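Sorting the fabric bin, part two

The main fabric store is now indexed by fiber and weight, so October was left for the overflow: offcuts, linings and whatever came back from the Werkcombe swap. Orysia Zakharchenko asked how I decide what to keep. The rule is short. Anything under 14 inches on its shorter side goes to stuffing, and anything larger gets pressed and measured.

Thin, smooth cloth is the slow part. It creeps when folded in the hand, and the layers end up offset by an inch or more. I lay each piece out flat, find the straightest edge and work from that. Wrinkles at this stage do not matter much – they come out under the iron – but a skewed fold stays skewed once there is weight on top of it.

Loose threads get trimmed before folding. Left alone they catch on the next piece, and a pull in a light fabric is permanent. The bright pink is typical of the group: soft creases, one straight hem, a bit of thread at the edge.
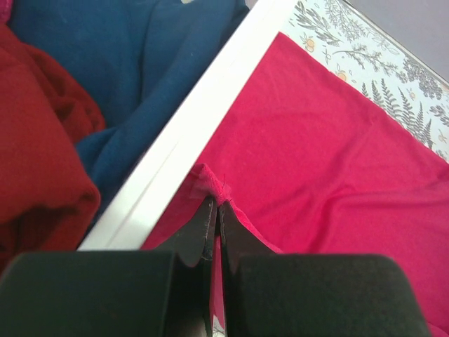 Folding and labels

I fold to a fixed width of 46 cm, then in half twice. Each piece gets a paper tag with length, width and fiber if known. Where the fiber is a guess I write a question mark, which applies to most of the swap pieces.

Marta Antoniuk rolls hers on card tubes instead. Rolling leaves no crease lines but takes up more shelf depth than I have.

Remaining: 2 bags of linings, both unsorted. Those are scheduled for Friday.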